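Routing desk cables through grommet holes

Ott Paulauskas
Updated 14/07/2018

Most desks sold for office use have one or two openings cut near the back of the top. They let cables drop straight to the floor box or power rail instead of hanging over the edge. The method below suits a fixed-height desk with a screen, a laptop dock and a desk lamp. Sit-stand desks need longer leads and a cable chain, covered on a separate page.

What you need

Hook-and-loop ties, 125 mm long
A cable tray that screws or clamps under the top (I use the Dzene)
A short extension lead with at least four sockets
A tape measure and a soft pencil
A torch

1. Check the openings

Measure the width of each hole at its narrowest point. A moulded mains plug needs more room than the cable behind it, and many older desks have holes too small for one. Where a plug will not pass, feed the other end of the lead through from below. If the hole has a cap or liner, take it out now and put it aside.

2. Fit the tray

Switch off and unplug everything first. Fix the tray to the underside so that it spans the distance between the holes, set back at least 70 mm from the rear edge. Check the screw length against the thickness of the top before driving anything in. The screws supplied with the Leltulard tray are too long for thin tops and should be swapped. 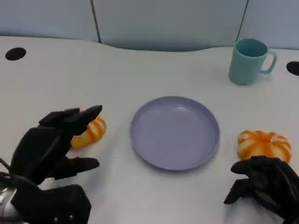
Desktop with a cable hole towards each side.

3. Sort the leads

Keep mains leads to one hole and data or video leads to the other where the layout allows it. Lay the extension lead in the tray with its sockets facing up. Plug in the heaviest adaptors first and leave a gap between them, as they give off some heat in use.

4. Feed and tie

Pass each lead through singly – a bundle will jam at the rim. Leave enough slack on top for the screen to turn fully to both sides. Tie the leads every 33 cm along the tray. Ties should be loose enough to slide by hand.

5. Test

Switch on at the wall and check each device. Move the screen through its full travel and watch the leads from below with the torch. If any lead pulls tight, undo the nearest tie and feed more through.

Changes since the November version

Step 2 now gives the setback from the rear edge. The Flelberg clamp has been dropped from the parts list, as it does not grip tops with a curved rear edge.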